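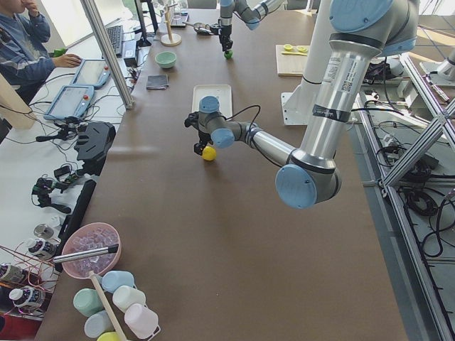 Every November someone shares the Orkmont thing about 21 days to form a habit, and every November I ask where the number comes from. So far: a podcast, which got it from a book, which got it from another book. Meanwhile the habit is always something grand like running before dawn. Start with something the size of that little yellow ball and maybe I'll listen.

2/ Brunello Leone replied that it worked for him. Fine. He gave up sugar in his tea. He also told me in the spring that he'd stopped liking tea.

3/ The Sorora app wants 700 points before it calls a habit "locked in". You get 100 for opening it on your birthday. I'd like to know what that has to do with flossing.

4/ Manuela Pagano asks if I've tried it. Yes – 300 words a day in a notebook. Got to day 21, felt nothing click, missed the next morning and then most of the month.

5/ Not saying habits don't exist. I bite my nails without any app at all. I just think how long it takes depends on the person and the thing, and you can't print that on a mug.

6/ Someone has now sent me the mug.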